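我先说明我的立场:我在Girard负责设备采购的计划,编程我只会一点。中文不是我的母语,有些词我可能用得太硬,请读者原谅。这篇文章谈一个很实际的问题:一个小团队要做家用移动机器人,第一年的钱应该先花在哪里。

多数人的回答是先买机器人。我去年也是这样回答的。今年我改变了看法,我认为第一笔钱应该给仿真环境,给维护这个环境的人,也给运行它的计算机。机器人可以晚一些再买,而且可以买得少一些。

我们的任务听起来很普通:机器人从厨房的台面出发,走到餐桌旁边,拿一件东西,再走回来。写在预算表里只有一行字。可是这一行字后面有许多尺寸要决定,比如底盘的宽度、手臂的长度、传感器的高度。这些尺寸一旦变成订单,就很难再改。 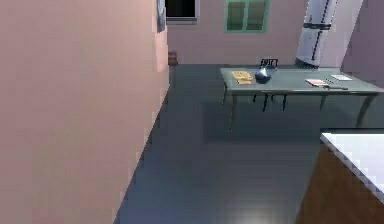

第3期 · 第32页

在这样的房间里,采购的人应该看什么?我自己首先看地面。从台面的转角到长桌之间有一段空地,一边是粉色的墙,底盘要在这里通过和转身。然后我看桌子下面。桌腿很细,桌子后面还有一把黑色的椅子,椅背比桌面高。如果底盘太宽,它就不能靠近桌子;如果它不能靠近,手臂就要更长;手臂更长,价格就上去了,底盘也要更重,才能保持稳定。一个尺寸的错误会一直走到发票上。

我把这件事讲给供应商听的时候,他们常常回答:“选大一号就可以了。”大一号确实能解决伸手的问题,但是它会带来另外的问题,运输、电池、地板的承重,还有保险。我希望供应商能先问我们的房间是什么样子,再推荐型号。

## 我们犯过的错误

去年六月,我们向Wavoner订了一台移动底盘,又向Kurby订了一条手臂。两份报价我都仔细看过,付款条件也合理。我的错误在于,我把这两份报价当作了全部的费用。安装架没有算,备用夹爪没有算,软件接口的工作时间也没有算。最后,设备本身以外的支出占了全年预算的40%。

同事Wiebke Reinholz负责软件。她在开会的时候问我,为什么预算里没有一项叫“仿真”。我说,仿真软件Rilomard的许可我们已经有了。她说许可只是一张门票,进门以后还需要有人建模型,有人检查碰撞体积,有人写任务。她的话我当时记在本子上,但是没有改预算。这是我应该承认的地方。

后来她用空闲时间搭了几个厨房。第一个厨房就告诉我们,手臂装在原来计划的高度上,从台面外侧伸手,够不到靠墙的物品。这个结论在仿真里得到,我们付出的是几天的工资。如果在真的手臂安装好以后才得到,就要重新做支架,也许还要换型号。

## 反对的意见

Rūta Paulauskas不同意我的看法,她负责机械。她的理由我觉得很有力量,所以我尽量完整地写在这里。

第一,仿真里的接触不可靠。一块布在仿真里可能是一个硬的形状,机器人学会了抓它的边,到真的厨房里就抓不起来。第二,仿真会让人感觉进度很快。图表很好看,领导很满意,可是没有一个螺丝被拧紧过。第三,真的机器需要很长的交货时间。如果等仿真全部做完再下订单,一年就过去了。

对于第一点,我同意。布、袋子、海绵一类的东西,我不会用仿真的成功率去决定买哪一种夹爪。夹爪应该借样品来试。但是底盘的宽度和手臂的范围主要是几何问题,对这类问题,仿真的回答已经够用。

对于第二点,我也同意一半。好看的图表是危险的。我的办法是在预算里规定,每一次付款对应一个采购问题,而不对应一个成功率。例如:“这个高度能不能够到台面的后边?”回答可以是“能”,也可以是“不能”,两个回答都值得付钱。

对于第三点,我的回答是把订单分开。交货时间长、尺寸影响小的东西先订,例如充电设备和安全开关。尺寸影响大的东西后订。Rūta说这样会失去整套购买的折扣。这是对的,我们确实会失去它。我认为这个折扣不值得我们保留。

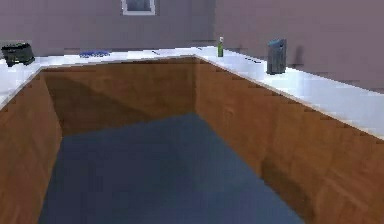
仿真厨房:U形台面,物品分散摆放,后角有一只绿色瓶子。

这种台面是我最喜欢拿来讨论的,因为它在预算上很诚实。台面有三边,里面围着一块地面,机器人要停在这块地面上工作。物品之间有很宽的空隙,所以抓取的时候互相影响很小,困难主要在距离和角度。蓝色的东西平放在后面的台面上,靠近前边,它对手臂的要求比较低。绿色的瓶子站在墙角旁边,就要求手臂越过整个台面的深度,还要注意墙。

如果我们的合同写“能够拿取台面上的物品”,供应商可以只拿前边的,然后说完成了。所以我现在要求验收条件里写清楚位置:靠前边、靠墙、在转角。位置不同,手臂的价格也不同。有时候我们会发现,为了墙角的一只瓶子,要买贵很多的型号。这时候应该有人问一句,我们的用户是不是真的需要机器人去拿墙角的瓶子。这个问题属于产品的范围,但是它往往在采购的表格里才第一次出现。

细长的餐具是另外一个例子。它很薄,贴着台面。仿真可以告诉我们手臂能不能到达它的上方,却不能很好地告诉我们手指能不能把它拿起来。在我的表格里,这两个问题分成两行,用两笔钱。到达的问题由Wiebke的仿真来回答,拿起的问题由Rūta的试验台来回答。以前它们在一行里,每次开会都要争论很久。

## 我建议的顺序

我给新的预算写了这样的安排,Diane Landry已经看过一次,她在财务部门,她的修改我也放进去了:

- 全年预算的32%给仿真,包括人员、计算机和场景的维护。
- 10%留作没有分配的钱,只有在仿真的结果改变型号的时候才可以用。
- 底盘和手臂的订单,在3种房间布局都检查过以后才签字。
- 夹爪先借后买,借用的运费单独列一行。

Diane问得最多的是第二条。财务的人不喜欢没有名字的钱,这一点我理解。她最后同意了,条件是到年底没有用完的部分要退回去,不能拿去买显示器。我觉得这个条件很公平。

场景的维护也需要解释一下。许多人以为一个房间建好以后就可以一直用。可是任务会变,物品会增加,软件的新版本会改变物理参数,以前的结果可能就不能再比较了。Mélanie Wong现在每个月要用不少时间做这种检查。她的工作没有演示视频,参观的客人也看不到,所以在削减预算的时候很容易先减掉她的时间。我反对这样做。如果场景没有人维护,我们明年买设备的时候,用的就是旧的答案。

还有布局的选择。我们容易选方便的房间,宽的通道,干净的台面。我请Mélanie在每一种布局里都保留一个让人不舒服的地方,例如桌子后面的椅子,或者离台面转角很近的墙。她认为还应该加上打开的冰箱门,这个建议很好,不过现在还没有做完。

我不知道这个顺序对大的公司是否合适。大的公司可以买几种手臂,放在房间里慢慢比较,选错了也不会影响工资。我们选错一次,第二年就没有钱再选。这篇文章是为和我们差不多大小的团队写的。

Kurby的新报价已经到了,有效期到下个月。销售人员希望我们早一点回答。我已经请他们把手臂的模型文件先发过来,Wiebke把它放进厨房以后,我再给他们打电话。

Senga Aitken
2024年5月23日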